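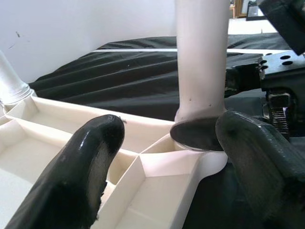 Recording Two-Arm Demonstrations by Remote Control: Working on an Upturned Table

Purpose of this guide

This guide is intended for operators who record demonstrations for the Flunia two-arm station. It covers the handling task in which both arms work on a small white table lying upside down, with its legs pointing upwards. Operators should already have completed the basic session on the Omik hand controllers. The guide is maintained by Kadri Baranauskienė, to whom corrections should be sent.

Before you begin

Lay the black cloth over the work surface and place the table on it with the underside facing up. Folds in the cloth are acceptable, provided that none of them lifts a corner of the table. Set the table so that one edge of the top faces the robot and both near corners can be reached without fully extending either arm.

Start the Clakico recorder and confirm that the head view and the wrist views are live. Enter the task number, 111, and your operator initials. Do not reuse a session name from an earlier day, even where that session was abandoned.

Step 1. Bring the arms to the ready position

Move each hand controller slowly until the arm on that side begins to follow. Keep the grippers open. If an arm jumps when it is engaged, release the controller, return to the rest pose and engage again. A recording that opens with a jump must be discarded.

Step 2. Approach with the left arm

Guide the left gripper in over the underside of the table, passing between the legs. The near legs can hide a good deal of the work from the head view, so consult the wrist view before lowering the gripper. Keep the fingers clear of the ribs until you have decided where contact is to be made.
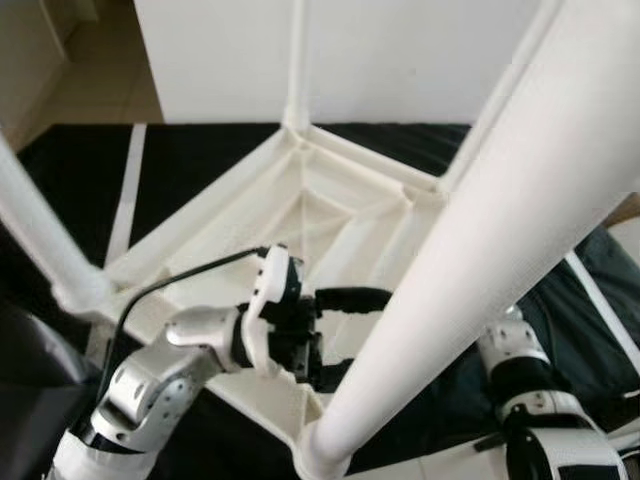 Left gripper open over the ribbed underside, seen between the legs.

Avoid correcting the position in a series of small, rapid movements. The policy trained at Kļaviņa reproduces hesitation quite faithfully, and the first batch of demonstrations recorded in February had to be repeated for this reason. Where you are unsure, stop, hold still for a moment and then continue in one movement.

Step 3. Take hold with both arms

Bring the left gripper to the near edge of the table top. It should meet the rim squarely – a slanted approach tends to push the table away from the robot. Then bring the right gripper to the near right leg and close it low down, at the point where the leg meets the corner. Close gently. The leg is hollow in our model and marks easily when gripped higher up.

Check the head view once more before applying any force.

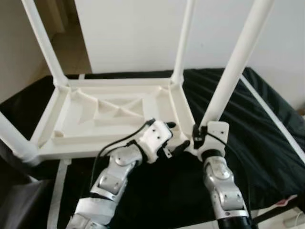

When both contacts are settled, apply pressure evenly and keep the two controllers at the same height. An operator who leads with one hand will turn the table on the cloth, and the other gripper will lose its place. Should this happen, open both grippers, withdraw and end the recording. Do not attempt to rescue it.

Step 4. Release and withdraw

Open the right gripper first, then the left. Raise each arm clear of the legs before moving it sideways. Return to the rest pose and stop the recorder only when both arms are still.

Step 5. Label the recording

Mark each recording as complete, partial or discarded. Partial recordings are kept and should carry a short note stating the step at which the work stopped. A full set for this task is 69 complete recordings, and no operator should record for more than two hours without a break.

Between recordings, shift the table slightly on the cloth so that the starting position varies. The legs must remain upright in every case.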